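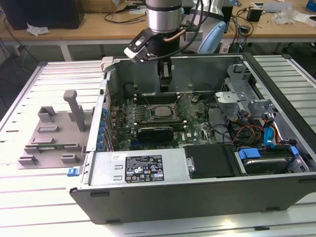

Vol.6 1/6

古いデスクトップをいじる連投、第6回です。今回はDELLのタワー。横に倒して側板を外したところからいきます〜。もう何回もやってるのに、ふたが開く瞬間はやっぱりテンション上がる！

2/6
まず見てほしいのが青いパーツ。拡張スロットの留め具も、ハードディスクを押さえてるタブも、電源の端っこのラッチも、みんな青なんですよ。「触っていいのは青いとこ」って覚えておくと、初めての機種でもだいぶ気がラク。前に自作ケースのネジを床にばらまいて、500円玉より小さいやつを夜中まで探した私としては、こういう留め具はほんとありがたい(笑)

3/6
CPUはクーラーなしで、銀色のヒートスプレッダーがむき出しの状態。ここに指紋をべったり付けると拭くのが面倒なので、私はメモリの作業が終わるまで絶対に触らない派です。グリスは最後、クーラーを載せる直前に塗ります。先に塗って袖に付けたことがある人、仲間です。あれ洗濯しても落ちないよね…。

4/6
で、本日の主役はCPUのすぐ横に並んでるメモリスロット。全部空っぽ！　挿すときは切り欠きの位置を合わせて、両端を均等にぐーっと。思ってるより力がいるので、最初はみんなビビります。友だちのVegaも「え、これ折れない？」って半泣きでした。カチッといったら大丈夫。斜めに押し込むのだけはやめてね。
あと、どのスロットから埋めるかは機種ごとに違うので、説明書かメーカーのサイトで確認を。私は一回それをサボって、起動しない原因を探すのに金曜の夜をまるっと溶かしました。

5/6
配線は赤、オレンジ、黄色、黒の束がドライブのほうへ伸びてて、けっこうにぎやか。SATAのコネクターは青。ケーブルを抜くときは線を引っぱらずに、コネクター本体をつまんでください。抜く前にスマホで撮っておくのもおすすめです。「覚えてるからいいや」は翌朝には消えてます、私の場合。
黒いグラフィックボードも入ってるけど、今日はそのまま。欲張ると戻せなくなるので！　電源ユニットも中は絶対に開けません。外すなら箱ごと、コンセントを抜いてから。

6/6
予算の話も聞かれたので書いておくと、今回のメモリ代は3000円まで、と決めてます。中古でちょうどいいのを探し中。古い規格は安いけど、形が似てても挿さらないやつがあるから、買う前に規格の確認だけはしっかりね。私の引き出しには、そうやって間違えて買ったメモリが4枚眠ってます…。欲しい人いたらリプください。
次はホコリ取りの話の予定。エアダスターとハケ、みんなどっち派？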